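Foam blocks on a white table: Iveta Murín on sorting and stacking

Iveta Murín tests play blocks for Retavero, and most of her working day is spent at one white table. She spoke to Hamidreza Rashti on 2021-01-27.

The table is kept plain. "White shows an edge clearly," she says. "With one blue cube and one red, I can read the gap between them without a ruler."
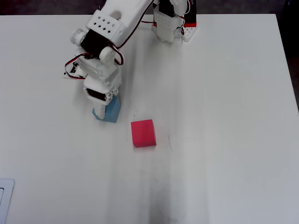 She prefers foam to wood for a first set. It is light, quiet when dropped and easy to cut, though the cut faces vary. "You get a smooth side and a side with more grain – we accept both, within limits." A batch is 300 blocks, and she checks 45 of them by hand for square corners and even colour.

Colour causes more trouble than size. Two faces of the same block can look like different reds once light falls across them, so she turns each block before passing it.

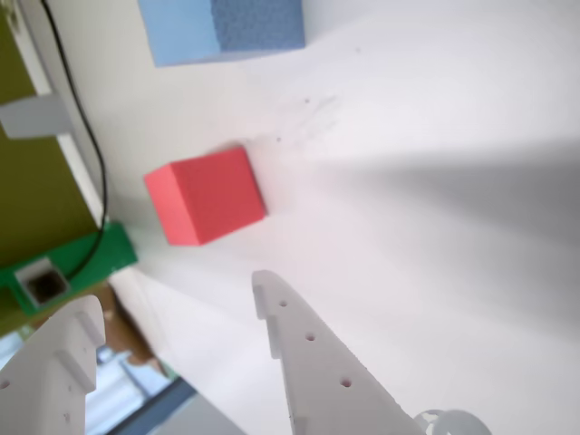

Red foam cube on the white table, with a light blue block behind it.

Marks on the table are wiped off between batches. Murín uses a damp cloth and no spray, as spray residue can be picked up by the foam.

Spacing comes next. Blocks set too close together are awkward to lift, and her notes for the Mellent set ask for a clear margin on every side.

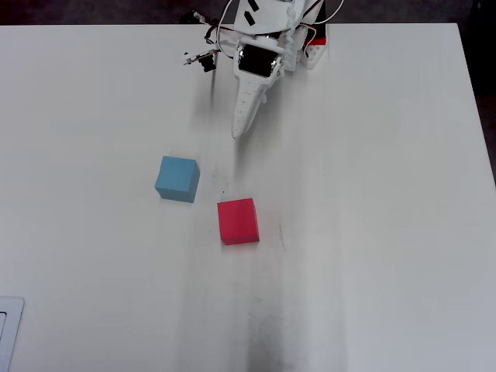

Placing one block by another

"Lifting is simple. Setting down beside a neighbour is where you learn about the block," she says. A corner that is out of square shows up there first. Of the last 235 faults she logged, most were corners.

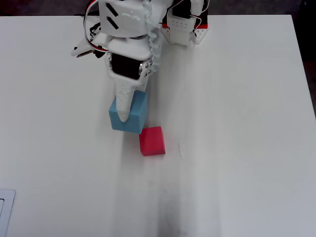
What comes next

A larger set is planned for June, cut from the same foam. Murín wants the red a shade duller and the corner tolerance left as it is.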